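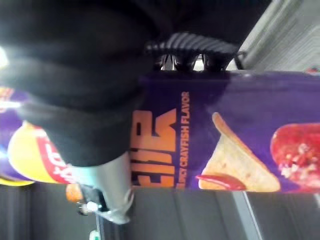
January, pantry bench notebook, started a bit after nine in the morning

Kettle's on, and I'm going to try to write this one up properly while it's all still in my head, as the last entry in this book was half a page of weights and a tea ring and I couldn't make sense of it when I went looking.

The job is still the snack shelf. For anyone picking up the book fresh: we are trying to settle how a small shop or a staff kitchen ought to store and put out bagged snacks so that people can find the flavour they want, the bags don't end up crushed at the bottom of a tub, and whoever does the filling isn't there all morning. Zetemard want a layout they can put in their little fit-out booklet, and we said we'd give them one by the end of summer. I think we will. I was less sure before the break.

Stock first. The Saltalport carton came in before Christmas and was sitting under the window, which is a terrible spot for it in this weather, so I moved it to the inside wall before doing anything else. There were 30 bags in it. I've put the carton's slip in the back pocket of this book. The rest is a mixed lot from the grocer on the corner and the import place near the station, where I always spend too long and come out with more than I went in for. That's where the crayfish chips came from. Purple bag, big orange lettering, a triangular chip printed on it with some red sauce at the bottom, and I must say that for our purposes it is a lovely thing to have on the bench. You can tell it from everything else in the tub at a glance, even lying on its side with the lettering running the wrong way.

That got me thinking about lettering, and I spent most of the first hour on it, which wasn't the plan.

We had been standing every bag upright in the bins, top seal up, like files in a drawer. It looks smart for the first half hour. Then somebody takes one from the middle and the neighbours flop over, and by lunch you've got a row of bags leaning on each other with the flavour names facing the back wall. We knew that already (see the entries from November, I won't go over them again). What I hadn't tried properly was laying them flat and sideways on purpose, on the shallow shelves, so the name runs up and down as you look at it. I'd assumed people would hate it. I wandered along the row several times, from the door and from the sink, just trying to read flavours, and the big words were fine and the small ones were hopeless. On the crayfish bag the orange "CHIP" carries right across the room. The flavour line is smaller, and I had to be standing at the bench with my head tipped over before it was any use to me.

So, a note to put in the booklet draft: colour gets you to the right part of the shelf, big letters get you to the right sort of snack, and the flavour is only read once the hand is nearly there. The shelf label has to do the flavour work. I'd been making the labels match the bags, all pretty, with the brand name at the top in the largest type. Wrong way about. Flavour first and large, brand small. I've redone the first strip in thick marker on the backs of the old ones and it is already easier to live with, though my handwriting does nothing for it.

Shelf measurements, so they're written down somewhere other than my palm. The Kyriakidis trays, the shallow grey ones, are 512 mm across the inside and 266 mm front to back. A bag of middling size lies across one comfortably, with a second tucked behind it if you don't mind a bit of overlap at the seals. The bigger bags want a tray to themselves and there's no point arguing with them. The Fullix wire basket is 223 mm deep, and after this morning I'm fairly firm that it's too deep for anything in a puffed bag. You drop them in, they settle, and the bottom layer takes the weight of the lot. I'd like to keep it for the bars and the little boxes, which don't care.

Tea at half past ten. Shortbread left over from Christmas, gone a touch soft but nobody was complaining, and there are still some in the tin on the second shelf if you come in tomorrow.

After tea, the crush check. It isn't a very scientific one. I press on the middle of each bag with two fingers before it goes out on the shelf and again at the end of the day, and write down whether it feels full, soft or flat, and whether I can feel crumbs. It's rough, but the two of us who have been doing it seem to agree with each other more often than I'd feared. Things to remember when doing it:

Press in the middle of the bag, well away from the seals.
Same hand every time, and flat fingertips. No nails.
Don't press on the same bag over and over, or you become the thing you're measuring.
If a bag crackles in a gritty sort of way, set it aside and open it at the end of the day.
Write the word down straight away, before picking up the next one.

Triangular chips are the worst of the lot for this and I've a soft spot for them anyway. The corners go first. A bag can feel perfectly full and still have a good handful of broken corners in the bottom, so the fingers alone won't tell you. I opened a plain corn one from the corner grocer (a bag that had been through the deep basket before the break) and tipped it out on a tray, and there were a fair few whole ones on top and then a sad drift of bits underneath. I had some of the bits with the leftover tomato relish and they were very good, so no harm done. The crayfish bag I've left sealed. I'd like to keep it as our bright one for the shelf trials, and I'm also not quite brave enough before lunch.

A word on the facing question, as we keep going back and forth about it in the margins. My view for now, and please write underneath if you disagree:

Small and middling bags: flat and sideways on the shallow trays, flavour end toward the front, never more than two deep.
Large bags: upright, but only with a divider on both sides, and only as many as stand up by themselves.
Bars and boxes: wire basket.
Anything with a dark bag and dark lettering: eye level, near the light, whatever sort of snack it is.

The last one came out of a small annoyance. The top shelf throws a shadow over the back of the one below it, and deep colours go quite murky in there. A rich purple holds up all right near the front and turns to something like navy at the back, and the browns just disappear. I tried the lamp from the sewing table clamped on the upright and it made a great improvement to the back row and a horrible glare on the shiny bags at the front, so that's a swap I'm not ready to recommend. A pale liner on the shelf might do it more gently. There's a roll of white shelf paper in the hall cupboard, unless it was used for the stall. I'll have a look.

Filling time. I did the whole row once from empty, at an ordinary pace, stopping to turn bags the right way about. It took longer than the upright way did in November, and I won't pretend otherwise. Most of the extra was turning. If the carton were packed with all the flavour ends facing the same way you could lift out a pair and lay them straight down, but we can't ask that of every supplier, and I don't think it's fair to test as though we could. What did help was tipping the carton out on the bench first and sorting by colour into loose heaps before going anywhere near the shelf. It's pleasant work, too. I had the cricket on low.

One thing I got wrong and would sooner confess to here than have it found later: for the first part of the morning I was writing the tray numbers from the left, and the old entries count from the window. I've corrected them in pencil. If you see two numbers next to each other, the pencil one is right.

To do, in no special order:

Find the shelf paper, or buy more.
Cut dividers for the large bags. There's stiff card behind the door, and it only has to last the month.
Ask Zetemard how wide their standard bay is, because I've been working to ours and that's silly.
Second go at the labels, with somebody else's handwriting.
End-of-day press on everything in trays one to four.
Move the relish back to the fridge, it's still on the bench as I write this.

Quarter past four now. Pressed trays one to four. All full except two in the second tray that I'd call soft, both from the bottom of a pair, and no grit in either. The deep basket I emptied at lunch, so there's nothing to report from it. Shelf paper not found. I've left the purple bag at the front of tray three with its flavour end toward the door, so if it has moved by the morning I'd love to know where people put it back.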